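## Cambiar la cuerda del arco recurvo sin liarla

Apuntes rápidos para los nuevos del club Vilodside. Me lo pedís cada temporada, así que lo dejo escrito y ya.

**Qué hace falta**

- cuerda nueva, de la longitud que marca la pala
- armador (siempre, aunque tengas fuerza de sobra)
- escuadra
- cera
- hilo para el nocking point

**1. Medir antes de quitar nada.** Escuadra en la cuerda vieja, apuntar el fistmele y la altura del punto de enfleche. En papel, no de memoria. Svenja se fió de la memoria en noviembre y pasó 2 tardes tirando alto.

**2. Desarmar.** Armador puesto, pie en el cordón, tirar del cuerpo hacia arriba. Sacar primero el lazo de arriba. Despacio.

**3. Vueltas.** La cuerda nueva viene casi sin torsión. Darle unas 20 vueltas para empezar, en el mismo sentido que el entorchado. Si las das al revés se afloja el hilo del centro y toca rehacerlo. 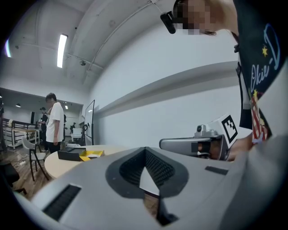 **4. Armar y comprobar.** Lazo grande en la pala de arriba, pequeño abajo. Mirar que los dos asienten bien en la ranura y que la cuerda baje recta por el centro de las palas. Si se va a un lado, para y avisa a Alby - no tires así.

**5. Asentar.** Las cuerdas nuevas ceden. Tirar 100 flechas a distancia corta y volver a medir. Si el fistmele ha bajado, desarmar y más vueltas, de 4 en 4. Medir otra vez. Paciencia.

**6. Punto de enfleche.** Solo cuando ya no se mueva. Hilo, no latón, que el latón marca el guante. Empezar 7 mm por encima de la escuadra y luego ajustar con flecha sin plumas.

**7. Cera.** Poca, y frotar con un trozo de cuero hasta que se caliente. En el entorchado nada, solo en los hilos.

Cosas que me preguntan siempre:

- Cuándo se cambia: si hay un hilo roto, ya. Si solo está peluda, cera y a ver.
- Se puede guardar armado? No.
- La vieja no se tira, si está sana va a la caja de repuesto con una etiqueta: longitud, vueltas y fistmele.

El armador del clb se devuelve a su gancho al terminar. Dudas, a Hilde o a mi antes de la tirada de la tarde.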